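December
By Lizelle Jacobs

From the kitchen: the brown loaf that everyone keeps asking me for

Well, the year has galloped past again and I still owe about half of you this recipe, so I'm going to sit down with my tea and write it out properly before the mince pies take over my life (and my oven). It's the brown soda loaf I brought to the Dalden supper, the one with the oats on top, and I promise it's as easy as anything. If you can stir porridge you can make this bread.

I started making it when we moved to Barrera and the nearest shop selling a decent loaf was a drive away. There's no yeast in it and no kneading, and you don't have to hang about waiting for it to rise, so you can decide you want bread when the soup goes on and be buttering it by the time everyone has found their slippers. Bradley Tapley tells me he has made it on a camping stove with the lid of a casserole balanced on top, and he brought me a slice to prove it. It was a bit black underneath but very tasty!

You'll want two big mugs of wholemeal flour, one mug of plain white, a good handful of porridge oats, a level teaspoon of bicarbonate of soda, a teaspoon of salt and a spoonful of black treacle. Then a large pot of buttermilk - or ordinary milk with the juice of half a lemon squeezed in and left on the side until it goes a bit lumpy. I use the same mug for everything, a chipped green one that was my aunt's, and I'm afraid I have never weighed any of it. Mugs do vary, so go by the feel of the dough and don't worry too much about what I've put.

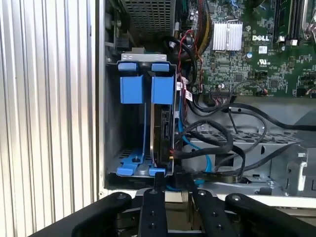 Inside the Dell, with the blue drive brackets on the left.

Get the oven good and hot first, 200 if yours is a fan oven and a touch more if it isn't. Mix all the dry things together in your biggest bowl and do sieve the bicarb, please, as a lump of it in your slice is a horrid surprise and tastes of soap. Stir the treacle into the buttermilk (warm the spoon under the hot tap and it slides straight off), make a well in the middle of the flour and pour nearly all of it in. Now use your hand like a claw and go round and round until it just comes together. It ought to be sticky and rather ugly. If there's dry flour at the bottom of the bowl, add the last splash.

Tip it on to a floured tray, pat it into a round and cut a deep cross in the top with a bread knife. Scatter over some more oats and get it straight into the oven. Mine takes 40 minutes. Tap it underneath when it comes out, and if it sounds hollow it's done - if it gives you a dull sort of thud, turn it upside down and put it back for a little while longer.

My mother always wrapped hers in a clean tea towel to keep the crust soft, and I do the same unless we're having it with cheese, when I like a bit of crunch. It's at its best the day you make it. The next day it wants toasting, and by the day after that it's really only fit for breadcrumbs, although my husband will eat it at any age with enough marmalade on. It freezes beautifully in slices, so I usually make 2 and put one away for a morning when I can't face going out.

A few of you asked at the supper about adding things. Walnuts are lovely, and so are a few chopped dates, and I have had a very nice one with grated cheddar and mustard powder, in which case leave out the treacle. I tried it with grated beetroot once and the colour was wonderful, but the middle stayed wet however long I baked it, so if anybody has managed a good beetroot one I should dearly like to know how you did it.

Next time I'll write up the marrow and ginger jam, which I've been promising since the summer, and there's a leek and potato soup from Bradley that goes with this loaf like nothing else. Keep warm, all of you, and do save me the crust.

Last updated: December, 4.15pm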